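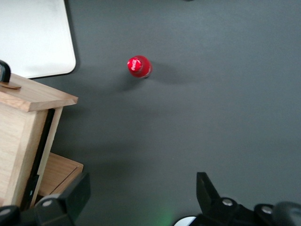 A reader in Amstead wrote to ask why she has to pay a deposit on every bottle she buys at the Zamfir store when the only place to get it back is across the river in Drolholm. She has a garage full of empties and no car on most days. Several other letters since April have raised the same point.

The deposit is 10 cents a bottle, charged at the register and shown on its own line of the receipt. Any store over a certain floor size has to take bottles back. The Amstead store falls under that size, so it can sell them and send people elsewhere for the refund. The Drolholm return center is open until 6 in the evening and takes up to 600 containers per visit. After that you have to come back another day.

Starting 19 Jun 2018, the Sorberg hardware lot will have a drop-off trailer. You fill a bag, put on a tag with your account number, and leave it. The money shows up in your account after the bags are sorted in Drolholm. Bags hold 60 small bottles, fewer if you drink the big ones. Tags are free at the town office, second window, same place as the dog licenses.

Please leave the caps on and do not crush anything. The machines read the code on the label, and a bottle that can't be read gets no refund. Glass is not accepted at the trailer for now.

The town received 83 comments on the plan. Most were in favor. The main complaint was wasps, and the trailer will be washed out after each pickup during the summer. Comments on the hours can still be left at the town office.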